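Shop notebook, Pudside
November, started 7:40 a.m.

Second attempt at the glaze recipe for the Gurno tiles. The first batch crawled along the edges and left bare patches the width of a pencil line. Chia-hao thinks the bisque was dusty. I think the glaze was too thick. We wiped half of the new tiles with a damp sponge and left the other half alone, so we should be able to tell.

Dry mix weighed out to 1,000 g, same proportions as last time. Water went up from 600 to 685 g. Sieved twice. It still felt heavy on the stick for the first ten minutes, then loosened. Aba checked it with the flow cup and wrote the reading on the lid. Don't wipe the lid.

Dipping: count of three in, count of three out, shake once, stand on edge. Kirsty did the sponged tiles and I did the dry ones. Hers came out more even, but she is better at it than I am, so that muddies the comparison. Next time one person does both.
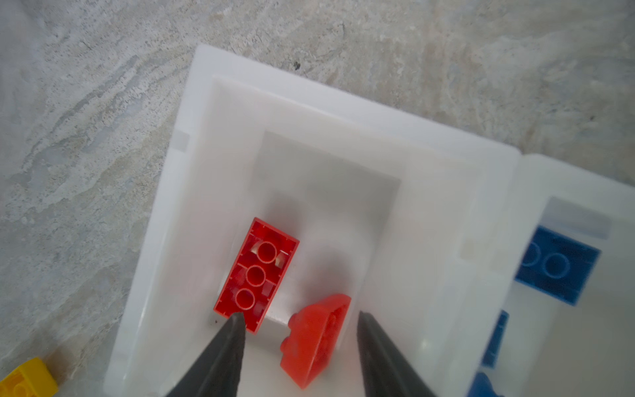
Mold for the relief tile is the next job. Noemí wants a raised grid on the back so the adhesive has something to hold, and the flat backs we have been making do let go too easily. She suggested ribs only, about the depth of a coin. I would rather have rings as well as ribs, on the same idea as the underside of the red brick in the white tray, with its three round tubes down the middle and thin ribs between the walls. Our rings would have to be wider and a lot shallower or the clay will tear on release. Draft on every wall. No notches. Plaster will not hold them past a few pressings.

Theophilus has the old master from the Gruvska job and says the rib spacing on it was fine, but the corners chipped. He is bringing it in. If the spacing works we copy it and round the corners.

Kiln: loaded 2:15 p.m., sponged tiles on the left of each shelf, dry ones on the right. Left 4 test tiles on the lower shelf with the old glaze for reference. Slow ramp, same program as before. The top peephole plug is cracked and needs replacing before the Nwachukwu order goes in. Asked Kirsty to add it to the supply list with a new 80 mesh screen.

5:30 p.m. Ramp on schedule, no trips on the breaker. Chia-hao will look in before he leaves. Nobody opens it until the readout is under 200 F, including me.

To do: plaster for the mold, label the bucket, find the other flow cup.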